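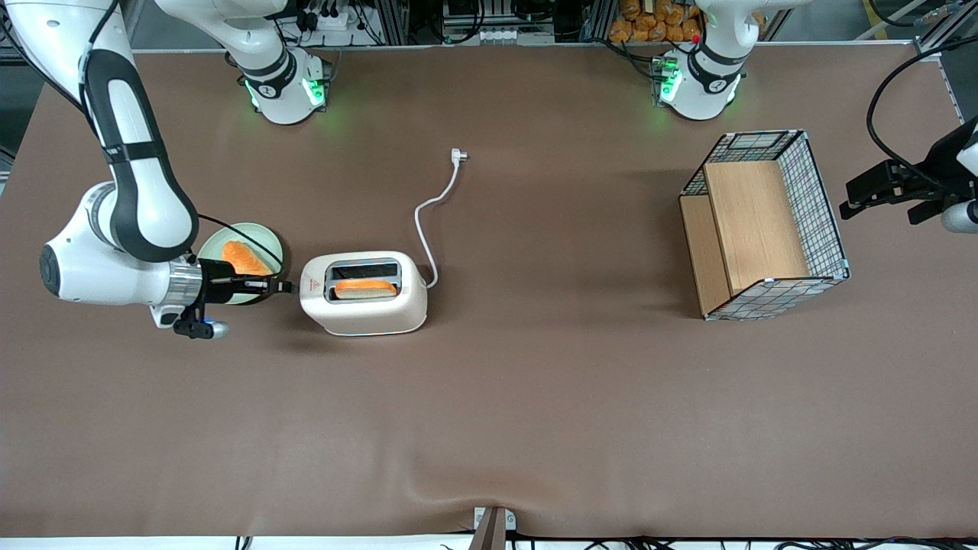

Department of Family and Consumer Studies, Lunde Hall

FCS 200, Unit 4: The Toast Station
Handout prepared by Ilham Hegazy. Revised in August.

Read this before lab. Bring it with you, along with the layout sheet from Unit 3.

Terms
Station: a group of tools and surfaces used for one kitchen job.
Landing spot: the place where food goes when it leaves an appliance.
Clearance: open space kept around an appliance while it is in use.

1. What belongs at the station
Bread, toaster, plate. The practice set has a cream-white toaster, a pale green plate and slices of orange toy bread. Boards are stored upright in the wire mesh basket, which stays on the table but is not part of the toast sequence. Do not set bread on top of it.

2. Plate placement
The plate goes beside the toaster, close enough that a slice can be moved across without reaching over anything else. In the photo it is to the left of the toaster with a slice on it. Left-handed students may mirror the layout. Mark this on your sheet.

3. The cord
Cords are graded separately from the rest of the layout. The plug in the photo is lying on the table, and we practice that way for all of Unit 4. In a working kitchen, check where the outlet is before you choose a spot for the toaster. A cord should not cross the plate or hang over the counter edge. Never reach into the slot with a fork or knife. Unplug first, let it cool, then clear the crumbs.

4. Order of work
Set the toaster. Set the plate. Lay out the cord. Bring the bread last. Lower the slice straight into the slot. If it catches, lift it out and start over.

Reading
Batham, chapter on small appliances, through the section on countertop storage. Skip the tables on ovens.

To hand in
One sketch of your station from above, with the plate, toaster, cord and basket labeled. Add a short paragraph on what you would change for a narrow counter. Sketches go to Danylo Prokopenko in room 416 before the next lab. Late sketches lose a point.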